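Monday, February. Bench 2, drinks trial

Started at 7 with the orange base that came over from Matei. Dorin had left the concentrate in the cold cupboard overnight, so no waiting for it to come down to temperature. Lid seal on one tub was poor. I used that tub first and marked the sheet.

The question is still the same one: why the Pramby recipe splits when it has been standing, and whether the Torach pectin is any help. Last week's batches used the old pectin and all separated to some degree. The worst had a clear layer on top by lunch and a thick sludge underneath that would not go back with a spoon.

## Mixing

Changed only one thing between A and B this time.

- **A:** old pectin, added dry with the sugar, water at room temperature
- **B:** Torach pectin, same method
- **C:** Torach pectin, but made up first in a little hot water and left to swell for 30 minutes

B went lumpy. Small lumps, the sort you feel on the tongue before you see them. I put it through the coarse sieve and lost more than I liked, so treat B's solids figure with care. C was smooth from the start and noticeably thicker off the paddle.

Acid went in last for all three. Safta thinks we should try it before the pectin. I don't agree, but it's cheap to test and I have put it down for the next round.

## Standing and serving

Samples stood in tall cylinders on the window bench, out of the sun, and I checked them at 11 and again at 12. A had a pale band at the top by the first check. B had a fainter one. C had none at either check, though the colour was a touch deeper at the bottom if you held a white card behind it.

Colour is the other thing to watch. Skanano want a strong yellow-orange in the dispenser and have said twice that last autumn's juice looked tired. The new base is brighter and I would leave the carotene where it is.

Orange at the dispenser, and the glass at the tray:
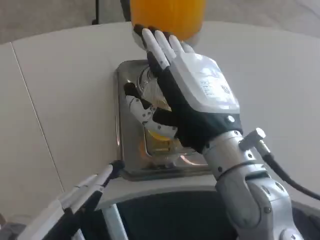
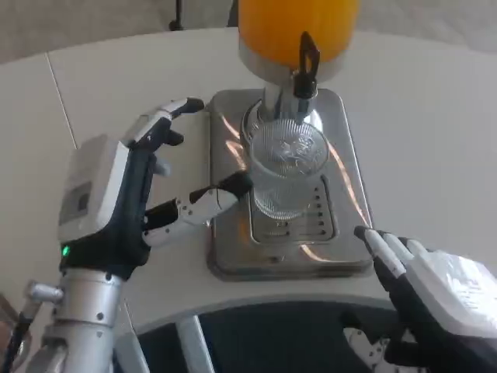

## Tasting

Four of us, no labels, water in between. Everyone could pick out B from the texture, so it wasn't much of a blind test for that one. Between A and C the split was even. Dorin found C a bit "jammy" and I know what he means: it coats the mouth and the sharpness comes late. Safta liked that. I would cut the pectin slightly and keep the acid the same before touching the sugar.

One complaint about a cooked smell in C. I couldn't get it myself. Could be the hot water step, could be the jug, which had held the marmalade samples on Friday. Use a clean glass jug next time and don't argue about it until then.

## Cleaning

C leaves a film. A cold rinse doesn't shift it and a warm one does. If Skanano's people only flush with cold at the end of the day it will build up, so the cleaning sheet needs changing before anything goes out to them. I have asked for their current one.

## To do

- Repeat C with less pectin, clean jug
- Acid first, as per Safta, small batch only
- Keep one cylinder of C standing overnight, covered
- Ask Matei about the lid seals
- Order sieves, the fine one has a tear by the rim
- Return Dorin's thermometer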